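共用机の「とりあえず置き」に関する調査と片づけ実習 報告書

生活環境演習 第3班
報告者 Adi Lumbantobing
提出日 2024-11-30

1 はじめに

本班が担当したのは、研究棟にある共用机の一台である。班内ではこの机をCenhamと呼んでいる。隣の机がBarros、窓際がGulovで、命名の経緯は5月の飲み会にさかのぼるため本報告では扱わない。

机の天板は曲線を描いていて、角に物を揃えるという片づけの基本がまず通用しない。そのうえ利用者は全員「すぐ戻すつもり」で物を置いていく。聞き取りでは、机の上に私物があると認めた者は一人もいなかった。では誰の物なのかと尋ねると、全員が別の班の名前を挙げた。
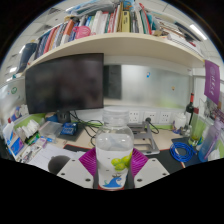
そこで本班は、所有者を突き止めることを早々にあきらめ、物がどこに落ち着くかを調べることにした。犯人捜しは単位にならない。

2 方法

机を手前、中央、奥、左右の端に分け、それぞれに置かれやすい物を記録した。使用したのはメモ用紙と班員の記憶であり、後者の精度については指導教員から厳しい指摘を受けている。

基準になる物として、ラベルに緑の果物と青い小さなキャラクターがついた水のボトルを選んだ。飲み物は机の上で最もよく動き、最もよく忘れられるからである。ボトルの定位置は赤い丸いコースターの上と決めた。決めた翌日にはコースターのすぐ隣に置かれていた例もあり、規則と現実の距離はおおむねコースター一枚分といえる。 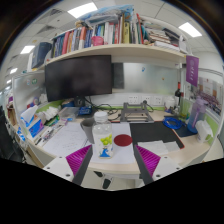 3 結果

手前側は紙の領土である。大きな白い紙が敷かれ、そこに手書きのメモが加わり、灰色のカップが重しのような顔で載っている。紙は書くために置かれたはずだが、今では下敷きとして働いている時間のほうが長い。

奥はケーブルの領土で、モニターの裏から黒いケーブルが絡み合って出てくる。班員が一本をたどろうとして18分を費やし、途中で別の一本に乗り換えていたことが判明した。青いケーブルだけはきちんと巻かれており、机の上で唯一しつけのよい物として班内の評価が高い。

左側にはティッシュの箱と透明な収納ケースがある。収納ケースを買えば片づくというのは古典的な誤解で、ケースもまた置き場所を必要とする。右側のワインのボトルについては、聞き取りの場が急に静かになったため、それ以上の調査を控えた。

机の上が満ちると、物は上へ向かう。棚には赤や白、青、紺、オレンジの背表紙がぎっしり並び、その本の上にさらに青い半透明の袋が載る。右端では本と書類が斜めに積まれている。本を一冊抜きたい人は、まず抜かない決心を固めることになる。

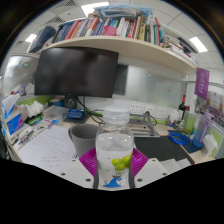
【考察】

物が減らない理由は、怠慢よりも遠慮にあると本班は考える。他人の物かもしれないと思うと捨てられず、動かすのも気が引ける。結果として、最初に置かれた場所がそのまま住所になる。

対策として次の三つを試した。

(1)ボトルはコースターの上に置く。
(2)紙は手前の一か所にまとめ、マットの上には広げない。
(3)ケーブルは使い終わった人が巻く。

(1)は意外に守られた。赤い丸という目印がわかりやすかったらしい。(2)は半日もたなかった。マットは平らで黒く、紙を置いてくれと言わんばかりの場所である。(3)については、使い終わったと認める人が現れず、判定不能とした。

予算500円で仕切り箱を買う案も出たが、400円の箱を置くために何をどかすかで議論が止まり、購入は見送った。結果的に本班の支出はゼロで、会計報告だけは実に美しく片づいた。

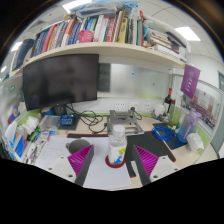
図4 コースター上のボトルと机の右側

4 今後の課題

まず棚の青い袋の中身を確認する必要がある。触れる者がいないまま演習期間が終わったため、次年度の班に引き継ぎたい。引き継ぎ用のメモは机の手前、白い紙の上に置いておく予定である。

また、Barrosを担当した第2班から「Cenhamの物がこちらに移動してきている」との申し入れがあった。調査中に物が減ったように感じた時期があり、時期が一致する。両班で協議を続けている。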